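Veikko Lehtinen
November 19, 2020

I have been meaning to write about the Ploner hand-held gripper for a good while now, and I keep putting it off because my opinion of it is a little lopsided. I like the thing very much. I also think the people selling it are shy about the part that matters most, and I wish they'd stop.

If you read the brochure you will learn a lot about the jaws. Fair enough, they are lovely jaws, and anybody who has wrestled with the hard plastic fingers on the old Filta will want to shake somebody's hand. But a gripper you carry about by hand, with a lens looking down over the pad, is only as good as its setting up, and the setting up gets 8 lines on the back page — eight lines, for the job that decides whether the rest of your week is any use to you!

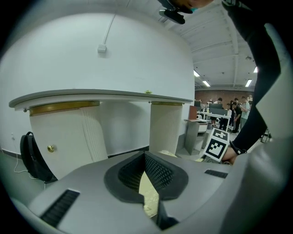 A printed marker card held up to the gripper's lens, with the mesh-lined rubber pad in the foreground.

It is slow and rather homely work, one person and one card, tilting it this way and that, and I have grown fond of it. The kit costs 109 euros more than the Suominen, and I would pay that difference again for the card alone, which is stiff and stays flat. My old paper ones had curled by February.

What I would ask of Ploner is simple enough. Put a proper guide in the box, written for somebody who has never done this before, with a page on how far to tilt and when to stop. Lutov manage it with a much plainer product, and their booklet has tea stains on every page in our workshop, so somebody is reading it. And do please sell the cards separately, because I am forever lending mine out and I dread the day one doesn't come back.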